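Last updated: December

My afternoon at the Zukeo lab in Pasanville

I've wanted to get inside Zukeo ever since a friend forwarded me their paper on dish clearing (yes, I read robot papers on the train, leave me alone). They finally opened the doors at 2 in the afternoon, and I was there early with a bad coffee and far too many questions.

Most of the tour happened in the kitchen, and I was so happy about that! I'd expected a fake sink on a bench. What they work in is a real break room kitchen, office chair behind the glass and all. 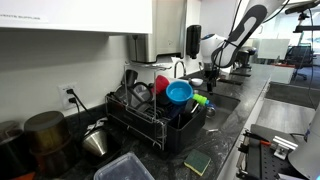 December | by Dinesh Naidu

So, the method. They call it Rajan, and the idea is that the arm learns from its own botched grasps as well as the good ones. Someone drives it by hand for a while, the policy takes over, and whenever a person has to step in, that correction gets saved and weighted more heavily in the next round of training. They've logged 2,101 attempts so far, and 471 of those include a correction. I asked if that was a lot and got a very long answer, which I enjoyed!

Bowls and plates come up constantly in the training set, and I spent ages by the rack looking at that bright blue bowl, wondering how you'd get two fingers on a curved rim without tipping the thing over. Their trick is to have the policy guess a few grasps and drop any that disagree with the wrist force reading. It adds roughly two seconds per pick.

The part I'm still chewing on is the transfer test. They took the same policy to their partner site in Hovinholm, different sink, different counter, and it did worse on cups but held up fine on plates. They don't know why yet. I'd love to go back when they do.

Recent posts
Riding the night bus to Hovinholm
What I packed for the Pasanville maker fair
Notes from a very small robot museum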